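# A Keeper Between Two Clubs

Ineke Brouwer has played in goal for Avside since she was 19. She is 31 now, she has 12 months left on her contract, and as of last week she is allowed to talk to other clubs. She still reports for training at nine every morning.

"I've got a locker and a parking space," she said. "Until somebody takes those away, I'm coming in."

Avside finished sixth last season and gave up more goals than any team in the top half. The new head coach, Ineke Dekker, wants a goalkeeper who plays high and passes short. Brouwer has never been that player. She stays close to her line, stops shots and kicks the ball a long way. For most of her career that was what the club asked her to do.

Dekker told her in person, in a meeting that took less than ten minutes. Both women describe it as polite.

"I didn't want her hearing it from an agent," Dekker said. "She asked if she could keep working with the group and I said yes right away. The younger keepers need her."

## Interest from Orkside

Orkside has asked about a loan. The club was promoted in the spring and has one senior goalkeeper, who is recovering from a broken wrist. The two clubs are still apart on wages. Avside would like Orkside to pay all of them, and Orkside has offered half.

Brouwer has been to look at the town once. It is a 45 minute drive from her house, so she wouldn't have to move, and her daughter could stay in the same school. The ground holds 900 people, most of them standing — a good deal smaller than what she is used to.

She said the size doesn't bother her. Her first club, Coppens, played on a field with a drainage ditch behind one goal, and she spent a lot of her teenage years fishing balls out of it.

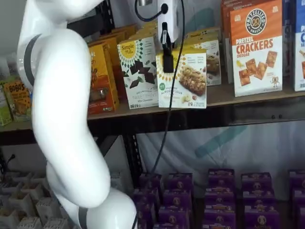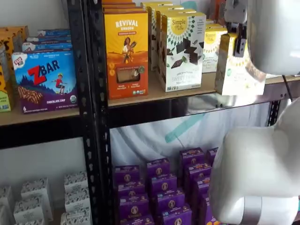
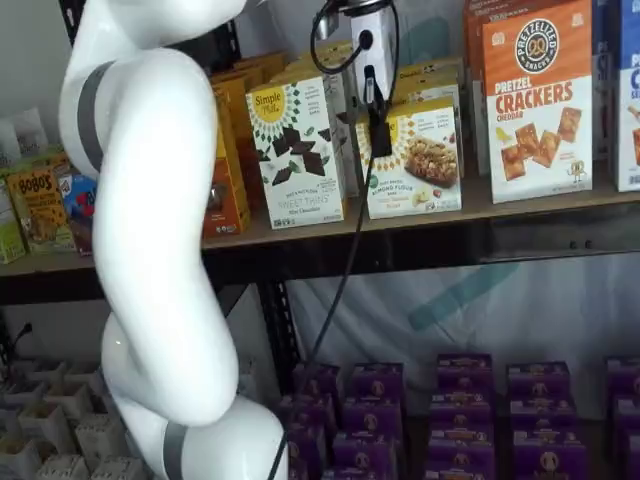

## A normal week

For now her schedule has barely changed. The goalkeepers start before everyone else, with handling drills and low shots from the edge of the box. On Tuesdays they join the full squad for crossing practice. Brouwer takes the second half of each session with the reserves.

She has been left out of the first two preseason games. She expects to be left out of the third, against Fistia, though Dekker says no decision has been made and that she may use all three keepers.

The captain's armband has gone to a midfielder. Brouwer handed over the fines book as well, with 6 unpaid entries in it, two of them her own.

The loan would have to be registered before the league opens in August. If it falls through, she will stay and compete for a place on the bench, and her contract will run out next summer. She has started a coaching course, two evenings a week, and has the first written assignment due on the same day as the Fistia game.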